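Kurilico stellt Abfalltrennung am Arbeitsplatz um

Der Dienstleister Kurilico schafft die kleinen Papierkörbe an den Schreibtischen ab. Ab September stehen in den Büros im Zurnover nur noch gemeinsame Behälter, wie die Hausverwaltung am 18. April 2025 mitteilte. Betroffen sind 116 Arbeitsplätze auf 2 Etagen.

Folienverpackungen von Snacks gehören künftig in die gelbe Tonne im Flur. Bis zur Umstellung darf die Verpackung weiter in den Eimer mit Beutel am Tisch. Die Tischplatten sollen am Abend frei sein, damit gewischt werden kann.

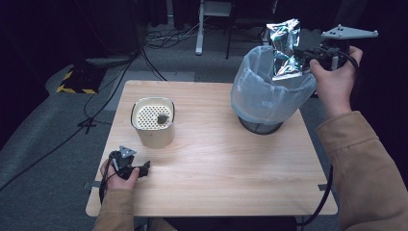
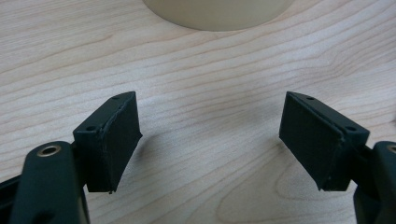

Die Tischplatten sind aus hellem Holz.

Kosten und Zeitplan

Für neue Behälter sind 542 Euro je Etage eingeplant. Den Auftrag erhielt die Firma Lerka. Pravesh Moodley von der Hausverwaltung rechnet mit weniger Beuteln und kürzeren Reinigungszeiten. Fragen nimmt Dwayne Achterberg am Empfang entgegen.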